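Gripper comparison: hand-held units, bench inspection sheet with comments
Sheet in use from May. Please read the notes the first time through, then tick away as you please.

A few words before you start

We have two kinds of hand-held gripper on trial at present, the Amano and the Norketti, and the whole purpose of this sheet is that whoever picks one up on a given morning checks it in the same way as the person before them. I have kept the tick lines short and put my thoughts underneath, because I know some of you like to get straight on with it and some of you (I am one) like a bit of company while you work. If you disagree with a comment, write yours in beneath it. The best lines on this sheet came from the margins of the last one.

Please fill in one sheet per gripper per session. Unit number at the top, initials at the bottom, and a pen that works.

Part A – Before you pick anything up

A1. Unit number matches the log. [ ] Yes [ ] No
A2. Grip count at last service written down. [ ] Yes [ ] No
A3. Battery or cable seated properly. [ ] Yes [ ] No
A4. Carry case checked for stray screws. [ ] Yes [ ] No

Comment on A2: the Amano stood at 1,769 grips when I last serviced it and the Norketti at 942, so do bear in mind when you compare the two that one of them has had a much busier life. A little more play in the Amano is to be expected. I would still like it written down.

Comment on A4: a loose screw in the case has come from somewhere. Have a good look for where before you put it in your pocket.

Part B – Joints and linkages

B1. Open and close fully five times, by hand, slowly. [ ] Smooth [ ] Catches
B2. Both sides reach the end of travel together. [ ] Yes [ ] No
B3. Joint caps seated, none lifting. [ ] Yes [ ] No
B4. Side play at the tips with the gripper half closed. [ ] None [ ] Slight [ ] Too much
B5. Listen for clicking near the handle. [ ] Quiet [ ] Clicks

Comment on B1: slowly really does mean slowly. If you snap it open and shut you will sail straight past a rough spot and then wonder all afternoon why your light grips feel lumpy.

Comment on B2: the Norketti was slightly out when it arrived, with the left side getting home a touch early. It was put right with the adjuster and has stayed right, but I check it each time all the same, and I would be grateful if you did too.

Comment on B4: "Slight" is a pass. "Too much" means you can see the tips cross when you nudge them with a fingertip. Put the unit on the top shelf with a note and use the other one.

Part C – Finger pads

C1. Pads clean, wiped with a damp cloth and left to dry. [ ] Yes [ ] No
C2. No nicks along the tip edge. [ ] Yes [ ] No
C3. Pads tight on the fingers, no twist. [ ] Yes [ ] No
C4. Strip of paper held without slipping under a gentle pull. [ ] Held [ ] Slipped

Comment on C1: soapy water is fine, spirit is not. We lost a nice set of pads to spirit early on and they went as hard as old rubber bands.

Comment on C2: run your nail along the edge. A nick you can feel but not see will still snag thread, and thread is one of the things we are testing.

Comment on C4: the paper test came from the people at Mimine, who supplied our spare pads, and I thought it a bit homespun until I tried it. It finds an uneven pad faster than anything else I know.

Part D – View from the camera

D1. Lens wiped. [ ] Yes [ ] No
D2. Both tips in view, open and closed. [ ] Yes [ ] No
D3. Picture sharp at tip distance. [ ] Yes [ ] No
D4. Room lights on, no strong glare on the cloth. [ ] Yes [ ] No
D5. Short test clip played back before the real one. [ ] Yes [ ] No

Comment on D3: tip distance is what matters. Plenty of clips look lovely at the far wall and woolly where the work is.

Comment on D5: please, please do this one. It takes a moment and it has saved me a whole session more than once – a thumbprint on the lens looks like nothing at all until you see it played back large.

Part E – Small object trial

E1. Cloth flat, no ridges under the objects. [ ] Yes [ ] No
E2. Objects set out apart from each other. [ ] Yes [ ] No
E3. Approach with gripper open, tips either side of the object. [ ] Done
E4. Close gently, lift, hold, set down. [ ] Clean [ ] Slipped [ ] Snagged
E5. Same object, same order, with the second gripper. [ ] Done
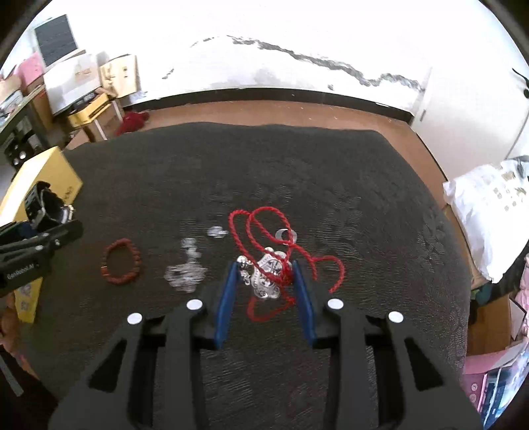

Corded pieces are the hardest part of the trial and the part where a comparison tells you most, so take your time over E3 and E4. A tip that is a shade too thick will push a cord along ahead of it, and a tip that is worn will let the metal go and keep hold of the cord, and you want to know which of the two you are looking at. With a silver pendant lying between the blue pads and a red cord looped right across the face, as it is there, decide before you close whether you are going for the metal or the cord, and write down which. The raised pattern and the scalloped outline give the pads an uneven surface to meet, so allow a second try before you mark it as slipped. Little bell-like charms beside a tip deserve a look as well, as they are easily nudged when you close. A beaded bracelet laid flat makes a kinder first object, and I would start a newcomer on that.

Comment on E4: "Snagged" covers anything that comes up with the object and was not meant to. No shame in it. I would much sooner read an honest snag than a suspiciously tidy page.

Comment on E5: we do 18 lifts with each gripper. If you are called away at 17, finish the last one when you come back and mark the gap, so that the two sheets can be laid side by side.

Part F – Putting away

F1. Gripper closed and in its own case. [ ] Yes [ ] No
F2. Grip count written in the log. [ ] Yes [ ] No
F3. Small pieces back in their boxes, cords untangled. [ ] Yes [ ] No
F4. Overall result: [ ] Ok [ ] Ok with comment [ ] Not fit for use

Comment on F3: cords put away in a knot come out in a worse one.

Comment on F4: if you tick the middle box, do please leave the comment. A line will do.

Initials: ________ Unit: ________ Time finished: ________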